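Lindum Small Items
Tabletop sorting of keys, jewelry and hair accessories into trays

Version 3. Maintained by Unnur Vestergaard. Annotation guide by Randa Nasrallah.

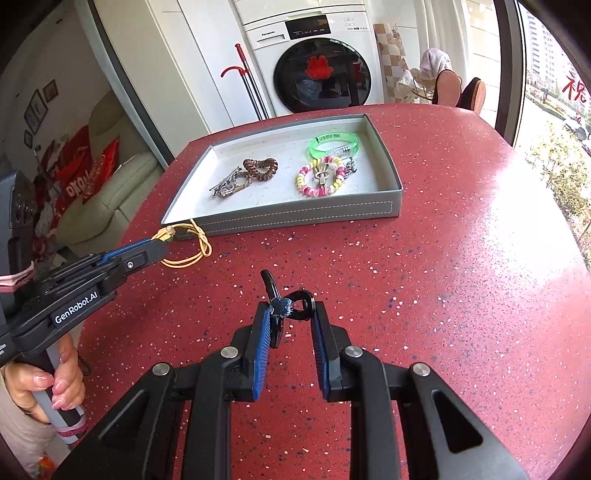 Lindum Small Items covers one household activity: putting small personal items away in a shallow tray or box. The items are the kind that collect near a door or on a counter, such as key fobs, bracelets, hair ties, wristbands and keychain parts. The set holds 2153 recordings made in ordinary homes.

Contents

recordings/ one folder per recording
labels/ item and event labels, one text file per recording
splits/ train, validation and test lists
items.txt the item vocabulary
CHANGES.txt

The validation list has 700 recordings. Homes do not repeat across splits.

Item classes

key_fob – plastic or leather body, with or without a ring
keychain_part – loose clasps, rings and charms with no key attached
bracelet_chain – metal links, with or without charms
bracelet_bead – beads of any color
bracelet_cord – braided or knotted cord
wristband – rubber or silicone band, printed or plain
hair_tie – includes coiled spiral ties
tray – any open container used as the target

A charm that is still attached to a chain takes the label of the chain. A charm lying free is a keychain_part. Version 2 was inconsistent on this point and should not be mixed with the current labels.

Trays

Trays are rectangular or round, with low sides. Leather-look boxes, some with visible stitching, are the most common type. Tray color and lining are recorded in the label file. No lids are used.

Events

Each item gets up to three events: pick, over_tray and release. An item counts as placed when all of it is inside the rim. Cord and chain bracelets often hang over the side; these are labeled partial, and the release event is kept. Two items may be held at the same time, one on each side, and their events are labeled separately.

Surfaces and light

Counters and tables were left as found. Speckled and patterned tops are included, as are glossy ones near windows. Glare is not corrected. Recordings made in the Flovby homes have the strongest daylight and are tagged bright.

Known problems

Tangled chains are labeled as one item unless the ends can be told apart.
Translucent wristbands have looser outlines than the other classes.
Items resting on top of each other carry a stack tag, but the order within the stack is missing in the Kirkegaard batch.
hair_tie has few examples in dark colors.

Not covered

Coins, medicine, earrings and watches. Opening or closing a bracelet clasp is also outside the set.

Corrections go to Randa Nasrallah with the recording folder name and the line number in the label file. Fixes are collected and released in March.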